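Der Arm blieb stehen, und ich habe den halben Nachmittag am falschen Ende gesucht

Am 18. August 2021 hatten wir den ersten Stillstand, den ich nicht nach ein paar Minuten erklären konnte. Der Arm fuhr an, senkte sich ab, öffnete die Finger und blieb stehen. Keine Fehlermeldung am Bedienteil, Bremsen offen, Regler aktiv. Nach einer Weile kam ein Timeout aus unserer eigenen Software, und der sagte nur, dass die Rückmeldung vom Greifer fehlt.

Wir arbeiten seit dem Frühjahr mit dem Aufbau. Die Aufgabe ist einfach: Spielzeug-Lebensmittel und Geschirr auf einem Tisch, der Arm soll Sachen aufnehmen und in Schüsseln oder auf Teller legen. Intern heißt das Ganze Jukari, den Namen hat Hyun-seo Pyo ausgesucht. Bis dahin waren 668 Durchläufe im Protokoll, davon 17 mit Abbruch, und bei allen kannten wir den Grund. Meistens war etwas weggerollt oder der Griff saß zu weit außen.

Zuerst habe ich den Treiber verdächtigt. Ich hatte am Abend vorher eine neue Version eingespielt, das lag also nahe. Zurück auf die alte, neu gestartet, derselbe Effekt. Dann die Netzwerkverbindung zum Rechner: Pakete kamen sauber an, keine Aussetzer. Dann habe ich den Greifer allein angesteuert, mit dem Arm in Ruhestellung. Auf, zu, auf, zu, alles ohne Befund. Das hat mich erst recht in die falsche Richtung geschickt, denn damit war die Hardware für mich erledigt. 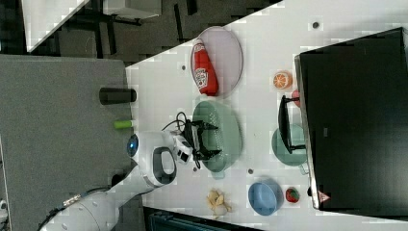
Ro-un Cha kam dann dazu und stellte die Frage, die ich mir selbst hätte stellen sollen: in welcher Haltung der Ausfall auftritt. Ich hatte im Protokoll nur auf die Zeiten geschaut. Wir haben die Gelenkwinkel aller Ausfälle des Tages nebeneinandergelegt, und sie lagen dicht beieinander. Immer das letzte Handgelenk, immer fast am gleichen Anschlag. In Ruhestellung kommt der Arm nie in die Nähe davon.

Danach ging es schnell. Wir haben den Arm in die Handführung genommen, das letzte Gelenk langsam gedreht und dabei die Rückmeldung mitlaufen lassen. Kurz vor der kritischen Stellung setzte sie aus, beim Zurückdrehen kam sie wieder. Das Greiferkabel stand dort unter Zug, und am Stecker war eine Ader fast durch. Von außen sah man nichts, der Mantel war heil. Die Schlaufe hatte ich im Frühjahr selbst gelegt und nur in den Stellungen geprüft, die wir damals gefahren sind. Später haben wir den Arbeitsbereich vergrößert - und an das Kabel hat dabei keiner gedacht.

Mehr beschäftigt hat mich eine andere Sache. Unsere Software hat beim Ausfall der Rückmeldung einfach gewartet, 3380 Millisekunden lang, bis zum Timeout. In dieser Zeit galt der letzte bekannte Zustand weiter. Der Arm stand zwar still, war aber nicht sicher angehalten. Wäre die Verbindung mittendrin zurückgekommen, hätte er den Ablauf fortgesetzt, auch mit einer Hand in Reichweite. Ich hatte an dem Tag mindestens einmal die Hand auf dem Tisch, weil ich dachte, der Durchlauf sei zu Ende. Passiert ist nichts. Gut war das trotzdem nicht.

Geändert haben wir Folgendes. Fehlt die Rückmeldung länger als 524 Millisekunden, löst die Steuerung einen Schutzhalt aus, und weiter geht es nur nach Quittierung von Hand. Das Kabel ist ersetzt, die Schlaufe ist länger und wird an zwei Stellen geführt. Vor jedem Umbau fahren wir jetzt alle Endlagen einmal langsam an und lesen dabei die Signale mit. Und in den Arbeitsbereich greift man erst, wenn der Halt am Bedienteil angezeigt wird.

Das Ersatzkabel kam von Goltier, die Zugentlastung habe ich aus einem Rest gebaut, der noch von Costache in der Schublade lag. Sie hält bisher. Im Oktober will ich den Stecker noch einmal aufmachen und nachsehen, wie die Adern nach ein paar Wochen Betrieb aussehen. Bis dahin bleibt der Winkel am letzten Gelenk in der Software begrenzt, auch wenn wir dadurch den hinteren Teil des Tisches nicht ganz erreichen.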